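Perkovine Crafts & Making Forum > Wood, Boxes & Small Furniture > Old reddish-brown box, what finish??

Page 1 of 1

tilly_makes
Joined: December
Posts: 11

Hi all, quick one before work. Got a dark wooden box from my nan's, reddish brown, about to go on the desk for letters and stamps. Finish is tacky in warm weather and things stick to it. Do I strip it, wax it, leave it? Dont want to ruin the colour, the colour is the whole reason I want it. Never stripped anything in my life btw.

oldgluepot
Posts: 62 this year

Leave it. Seriously. Wipe with a barely damp cloth, dry it straight off, put it somewhere cool for a bit and look again. Tacky is often just years of spray polish sitting on top. People go straight for the stripper and then they're on here asking how to get the colour back.

Nazanin Kordestani
Moderator

Agree with wiping first, disagree with stopping there. If it's polish build-up water won't touch it. White spirit on a cotton bud, inside of the lid or underneath, somewhere you'll never look. If the bud comes up brown and the wood looks the same — that's dirt and old wax. If the colour comes off with it, stop.

Also cover your table!! Brown paper, a decent sized piece. Drips of that stuff on a white top are a nightmare, ask me how I know.

tilly_makes

OK paper I have. Loads of it, all the packing from the Mohammadi order. White spirit will have to wait til I get to the shop.

hobb_end

Newspaper is fine, why waste good brown paper

Nazanin Kordestani
Moderator

Newsprint comes off. Seen it transfer on to a box lid, backwards, you could read the football. Brown paper every time.

hobb_end

Never happened to me in 30 years but ok

petra.w

Mine's a similar colour and lives on a white table, brown paper mat down under it whenever I'm working. Looks very dark against it. Not stripping mine, just wax.
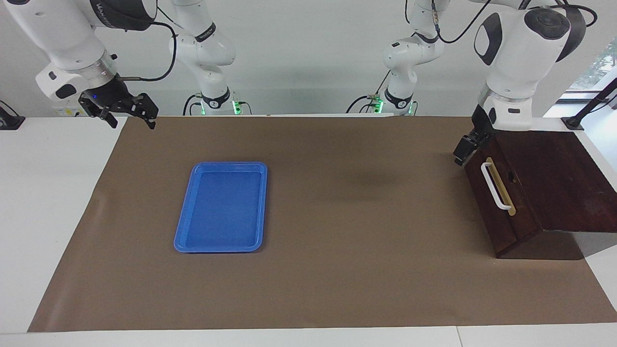 STEPS SO FAR (pinned by moderator, will edit as we go)

1. Paper down. Brown.
2. Empty the box. Old lining paper out if it's loose, leave it if it's stuck.
3. Dry brush in the corners, then barely damp cloth, then dry cloth.
4. Test patch underneath with white spirit. Wait. Look in daylight, not under the kitchen light.
5. If it's only wax and muck, carry on in small patches, new bit of rag each time. Windows open, no candles, rags laid flat outside to dry.
6. Leave overnight before you put anything on it.
7. Thin wax. Thinner than that.

oldgluepot

Point 7, which wax. If you say Deltum I'm leaving

Nazanin Kordestani
Moderator

I was going to say Deltum. The dark one. It's fine on reds.

oldgluepot

It is NOT fine on reds, goes muddy in the corners and you never get it out. Clear wax, always. You can't add brown to a thing for ever and expect it to stay red.

petra.w

I used clear on mine. Dark wax would hide the scratches better but I quite like the scratches

hobb_end

Dark wax on a pale scratch is what it's for tho. Put it in the scratch with a cotton bud, clear on the rest. Everyone happy

oldgluepot

That I can live with

tilly_makes

Right. Back. Wiped it down, cloth came up filthy, like tea. Did the test underneath with white spirit and the bud's yellowy brown but the wood hasn't changed. Checked by the window. So thats wax yes??

Nazanin Kordestani
Moderator

Sounds like it. Carry on, small patches. Front edge of the lid last, it gets handled the most so the finish will be thin there. Go easy.

tilly_makes

Did the lid in 40 mins, arm hurts. Not sticky any more. Duller than it was but red still there. One hinge screw is loose and just turns and turns, any ideas, dont want a bigger screw showing

hobb_end

Matchstick. Cut the head off, bit of wood glue, snap it off in the hole, let it dry, screw back in.

petra.w

Cocktail stick if the hole's tiny, matchstick might split it

oldgluepot

Cocktail stick. And don't lift the lid by one corner while it's like that, both hands, middle of the front edge. Corner pulls the hinge out again.

tilly_makes

Cocktail stick in, glue drying. Clear wax ordered, Ernik was the only one the shop could get. Anyone used it?

Nazanin Kordestani
Moderator

Yes, bit soft, smells strong. Leave it longer than you think before buffing. I still say dark would've been nicer

oldgluepot

No

tilly_makes

Haha ok. Will post again when its waxed. Do I do the inside as well or just the outside?

petra.w

Outside only if it's for letters. Wax inside marks the envelopes and the smell hangs about for weeks with the lid shut.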